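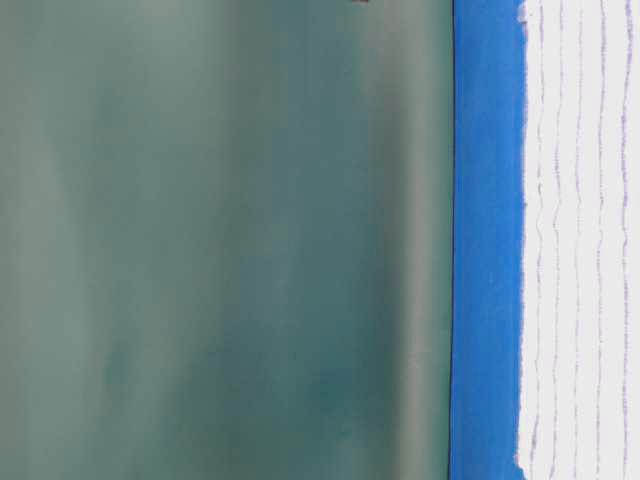 Figure 3a. Fixed camera, held too close: ruled white material and blue ground at right, a blurred green surface over most of the rest.

4.2 Camera placement and the limits of the clearance rule

The Deddale guidance asks that every camera in a cloth-handling cell be "suitably positioned". We have read this phrase many times and it has not improved. Of the views in Figure 3, the fixed one meets the wording as well as any other: the camera was mounted, powered and pointing at the work. What it recorded was mostly green. A reviewer going through 200 trials would get little from such a view about whether the fingers were clear of the cloth, and the guidance gives no grounds for throwing it out.

We therefore suggest a plain test. Before a trial is accepted, at least 2 of the 3 views must show a fingertip or a held edge, and the person signing the log must be able to say which. Serkance, the annotation tool used throughout this study, now refuses to close a record until this has been done. It was not popular in December, when the change came in, and it is tolerated now.
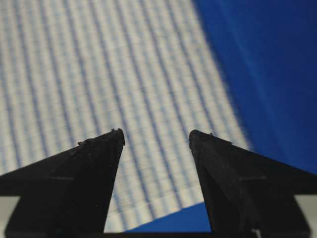 Figure 3b. Wrist view with the fingers open and the grid-patterned sheet beyond them.

The wrist view passes easily. Both tips can be seen, as can the gap between them and the boundary between sheet and ground, so an annotator can mark the state as "open" without guessing. It says nothing of the other arm. Earlier drafts of the Trisel checklist treated a good wrist view as enough on its own, and nearly all the disputed labels in our first round came from records approved on that basis. Murthy's rule, which we adopt here with small changes, is that a two-handed hold may be labelled only from a view containing both hands. One would have hoped this did not need writing down.
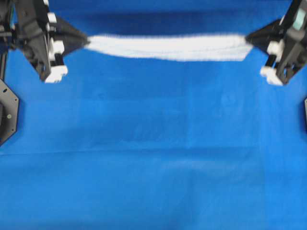
Aiman Halim, commenting on a draft of this section, objected that a rule of this sort rewards whichever camera is furthest away and will leave us with tidy labels and poor evidence of contact. Wide views, the comment went on, are good at showing that two grippers share a cloth and bad at showing how either of them holds it, and a standard ought to say so.

We accept this, with some reluctance, as it makes the rule longer. Clause 7 now separates the two questions. "Held by both" is judged from the wide view; "held securely" needs the wrist view as well, and where the two disagree the record is marked unresolved and left out of the totals — a category the earlier guidance managed without by never looking.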